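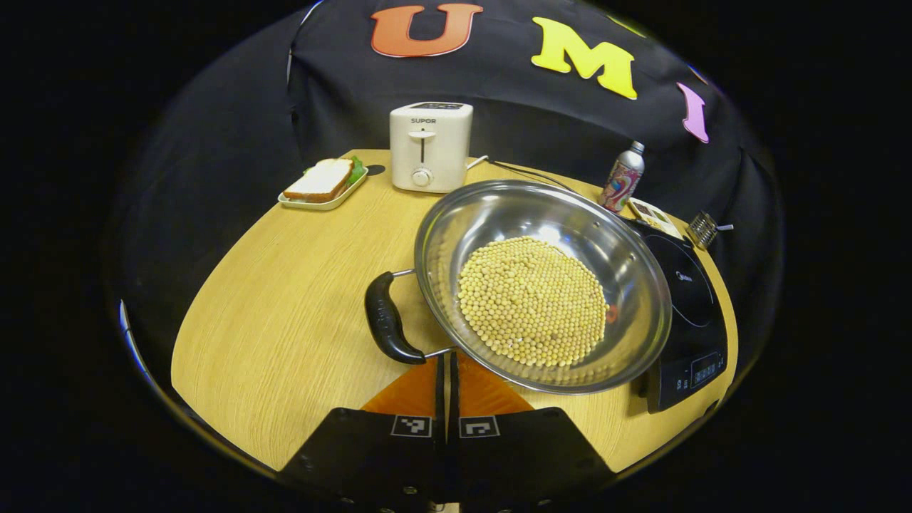

Dried soybeans, before soaking

Soybeans still hard after hours of simmering

Posted by Leonardo Bortolotti in Cooking, Beans and Grains

I've been trying to cook dried soybeans from scratch and I can't get them soft. I do black beans and chickpeas all the time with no trouble. With the soybeans I soaked them overnight, drained them, covered them with fresh water and simmered them on low. After three hours they were edible but still firm in the middle, and the skins had come loose and were floating on top. The pot also foamed over twice and I had to clean the burner.

I used 513 grams of dry beans, the rest of a bag that has been in the cupboard for a while. I don't have the bag anymore so I can't check the date. I think I bought it last November, but it could have been the one before that. Our tap water is hard and leaves white scale in the kettle. I put a teaspoon of salt in the cooking water and nothing else.

I want them soft enough to mash for patties, and also to keep some in the freezer for soup. I don't own a pressure cooker and would like to avoid buying one. Is it the beans, the water, or am I just not cooking them long enough?

3 answers

Libor Kováčik
Probably all three. Soybeans take longer than nearly any other bean you can buy dried. Three hours is normal for fresh ones, and four is common. If yours are more than a year old, add to that.

The hard water matters. Calcium and magnesium keep the skins and the insides from softening. The easy fix is baking soda. I put half a teaspoon in the soaking water for a batch your size, drain and rinse, then add a quarter teaspoon to the cooking water. Don't go much over that or the beans taste soapy and the outsides turn to paste while the centers lag behind. If you'd rather not use soda, try filtered water for both the soak and the simmer. Check that your filter takes out hardness. A lot of the pitcher type only reduce it a little.

Soak longer than you think. I do 18 hours in the refrigerator and change the water once. Split a bean in half with your thumbnail when you think they're done soaking. The inside should be flat and the same color all the way through. If there's a dip in the middle, or a darker spot, put them back. Use a lot of water because they more than double in size and turn from round to oval.

The salt is fine. I salt the soak as well. What you want to leave out until the end is anything sour, so no tomatoes, vinegar or lemon.

For the foam, bring them up slowly with the lid off and skim for the first 15 minutes or so. After that set the lid on crooked and keep the heat low. A wide pot foams over less than a tall narrow one, but you'll have to top up the water more often. Use hot water from the kettle when you do. The loose skins are harmless. I skim off whatever floats and leave the rest.

For patties, mash them while they're warm and let the mash cool before you shape it. For the freezer, drain them, spread them on a tray until they're frozen, then bag them. They keep for months.

Skosport
just get a pressure cooker. 40 minutes and done. I did them on the stove for years and would never go back. dont fill it past halfway with soybeans though, the skins can block the valve. spoon of oil in the water helps with that

Joseph
Agree with the first reply about the age of the beans. I had a bag once that never went soft, soda or no soda, and I ended up throwing it out after most of a day on the stove. Buy a new small bag from somewhere that sells a lot of them and cook a cup of those the same way. If the new ones come out soft you have your answer and it cost you very little.

You can also use the oven if you don't want to stand over it. Boil them hard on the stove for 10 minutes, skim, put a tight lid on and move the pot to a 300 degree oven. Check the water every hour. Make sure the handles can take the heat.

Leonardo Bortolotti
Thanks. I don't want the pressure cooker for now but I'll keep the tip about the oil. Soaking a new bag tonight with the baking soda, and I'll split one tomorrow before I turn the stove on. The old ones went into a soup with the blender and were fine that way, a bit grainy.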